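How I Sort the Toy Corner With One Wicker Basket and a White Tablecloth

Nov 21, 2018 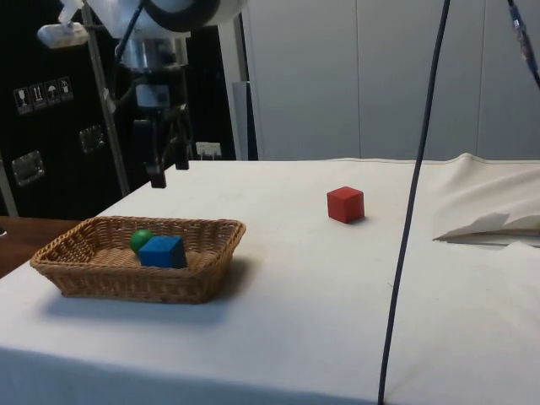 Green ball and blue cube in the basket, red cube still waiting its turn.

I have been putting off writing this one up because it sounds too simple to be a tutorial. Put toys in basket, the end! But I get more questions about the toy corner than about anything else in our place, including the kitchen shelves that took me most of June to get right, so let's do it properly.

Some background first. We live in the upstairs half of a house in Clolville, and the living room is also the playroom, the office and the place where laundry gets folded. For a long time the toys lived in one huge plastic tub with a lid. Everything went in, and then on rainy mornings everything came out again, because whatever was wanted was always at the very bottom. Blocks, balls, train track, half a puzzle, a sock. I hated that tub.

What I do now is sort small batches on the table and put them into shallow baskets that go on a low shelf. One basket holds what one kid can play with for a while, and that's all it holds. I switch them out when they get stale.

What you need

A table you can clear off
A plain, light-colored cloth big enough to cover it
A low basket with a flat bottom
Whatever toys are driving you crazy
A damp rag and a little dish soap
A bag or box for the stuff that's leaving

The cloth

I know, a tablecloth for sorting toys, it seems fussy. I started doing it to protect the tabletop from wet blocks and kept doing it because I could see everything so much better! Small pieces disappear on a dark wood table. On white cloth they jump right out at you, even the tiny wheels and pegs. Mine is a plain white one I've had forever and it has a couple of old stains that I've stopped fighting with.

Don't iron it. Seriously, life is short. Mine is rumpled and bunched along the back and the toys don't care. The only part I smooth out is the patch where I'm working, so the round things don't go rolling into a fold and hide from me.

When you're done you can gather up the corners, carry the whole thing outside and shake it. All the crumbs and glitter and mystery sand go with it. (There is always sand. We are nowhere near a beach.)

Picking the basket

I've tried a lot of containers by now and I keep coming back to a rectangular wicker basket with low, slanted sides. Round ones look sweet but they waste space on a shelf. Deep ones turn into the tub all over again, just prettier. With low sides you can see what's inside from across the room, and a toddler can reach in without dumping it.

Run your hand all the way around the inside before you use one, and around the rim too. Any little broken ends of wicker will catch on sleeves and fingers. I snip mine with nail scissors and then rub the spot with fine sandpaper. If a basket has a lot of loose ends, I use it for mail or dish towels instead.

I got two of mine at the Saturday flea market in Britberg and paid 2 dollars for the better one. The other one had a smell. I set it on the porch for a week with a bowl of baking soda in it, and that mostly did the trick.

Step 1. Dump and wipe

Bring the toys over a batch at a time. Do not carry the entire collection to the table — I did that once, and counted, because I was so annoyed I wanted to know the number. It was 1087 pieces, and I was still sitting there at bedtime. Now I scoop out what I can carry in both arms and leave the rest where it is.

Wipe as you go. For wooden blocks I use a rag that's been dipped in soapy water and wrung out hard, then I dry them with a towel right away. Please don't soak painted wood. I soaked ours in the sink the first year and the paint lifted at the corners. Balls can take a bit more scrubbing, depending on what they're made of.

Step 2. Choose one ball

Every basket in our house gets one ball, and it goes in first, toward the back. I started doing this after finding that a ball on top of a pile always ends up under the couch before I've even made it to the shelf. Put it in early and then set a block in front of it. The block holds it in place and you can walk across the room like a normal person.

It does need to be a size that makes sense for your kid. I keep anything small up high until everybody has stopped putting things in their mouths, and I check the package for the age range when I buy new ones.

Step 3. Add the blocks, with some color in mind

You don't need matching sets. I like to mix strong colors that are easy to name, so the basket works for color games too. Green ball, blue cube, red cube is a really nice little starter basket for a toddler! You can ask for the blue one, hide the red one under a corner of the cloth, stack the cubes, try to balance the ball on top (good luck).

Set the blocks in one at a time so they land flat on the bottom. If you toss them in, they end up piled at one end and the basket tips when it's pulled off the shelf. For older kids I add more, up to a single layer, and then I stop. When I can't see the bottom of the basket anymore, something has to come back out.

Step 4. Let the kid do the last one

This is my favorite part. I leave one block out on the cloth, next to the basket, and let my youngest put it away. It takes a second and it gets so much applause. Some days it goes in and comes right back out, over and over, and that's pretty much the whole morning taken care of.

If you have a kid who hates cleaning up, try starting here and skip the rest. One block. Then two blocks the next day. I got a lot further with that than I ever did with the cleanup song.

Step 5. Shelve it and rotate

The finished basket goes on the lowest shelf with a bit of space on either side. Mine is the Gruvudo shelf, the wide one, and it's 74 centimeters across, so it fits two baskets without crowding. I measured wrong the first time and bought three. The third one has onions in it.

I swap the baskets when I notice they've been ignored for a few days. There's no schedule. The ones that are resting live on top of the closet, and when they come down again it's like a birthday.

A few things people have asked me

Do you wash the wicker? I vacuum it with the brush attachment, and if it's sticky I wipe that spot and dry it in the shade. Full sun made one of mine brittle.

What about puzzles? They get zip pouches. Loose puzzle pieces in a basket is a recipe for tears, mostly mine.

Can you use a Palacios bin in place of wicker? Sure, if that's what you have! Get the shallow one. I find the fabric sides flop over after a while, but a piece of cardboard cut to size helps.

How long does it take? One basket, start to finish, is less than a cup of coffee if the toys are already clean. If they're sticky, reheat the coffee.

Next up is the art supply drawer, and I'm a little scared of it. If you've found a way to store markers that keeps the caps on, please leave it in the comments.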